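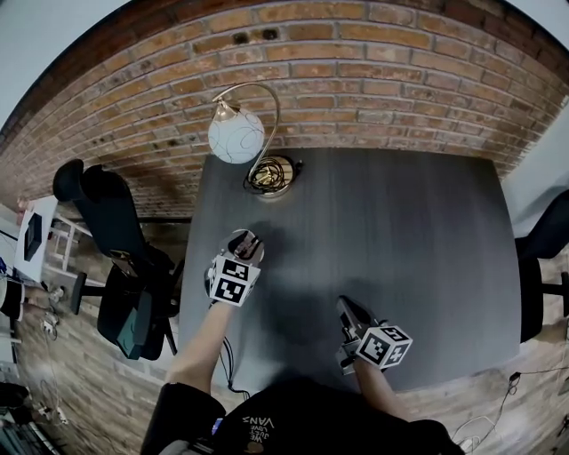 Panesley Desk Lamp Set: data card

Version 2
Released 18/09/2020
Maintained by Joltwood

Summary

Panesley is a set of short recordings of one household task: putting a desk lamp in order on a table. Each recording covers some part of handling the lamp, its base and its cord. The set holds 603 recordings. Of these, 346 have been checked against the task sheet and carry a step label. The rest are included unlabeled.

The lamp

Type: desk lamp, single shade, hanging from a curved arm
Shade: round, white frosted glass, thin dark swirling lines
Arm: slender metal, gold-silver finish, hooked at the top
Base: round, metallic
Cord: black and gold, coiled

The shade is the fragile part. The task sheet asks for the lamp to be moved by the base or the lower arm only. Recordings in which the shade is touched are kept and have the value "shade" in the contact column.

Task steps

1. Bring the lamp to the back center of the table.
2. Turn the base until the arm lines up with the tape mark on the task sheet.
3. Coil the cord and set the loops on top of the base.
4. Leave the plug end free.

Steps 3 and 4 are labeled together, as the reviewers could not agree on a boundary between them. A coil that slides off the base is labeled "cord_loose". No minimum number of loops is required.

Room

The table top is dark gray with a faint wood grain. It stands against a red-brown brick wall with pale mortar. Color values for the cord are less reliable than those for the shade, the black parts being close in tone to the table.

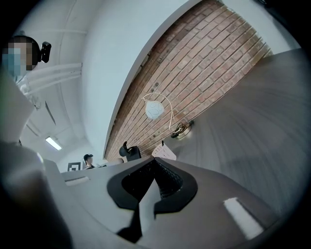 Brick wall and office chair, with a sheet of paper standing beside the chair.

Files

index.csv: one row per recording
labels.csv: step, contact and cord columns
sheet.txt: the task sheet, in the wording used by Mbwambo
split.txt: 100 labeled recordings held back for testing

Changes from version 1

Duplicate rows removed from index.csv. The column "lamp_ok" was dropped in August and replaced by "contact". Scripts written for Prodedetti still expect the old name and need a one-line edit.

Known gaps

Only one lamp. No recordings with the bulb lit. Cord length was not measured.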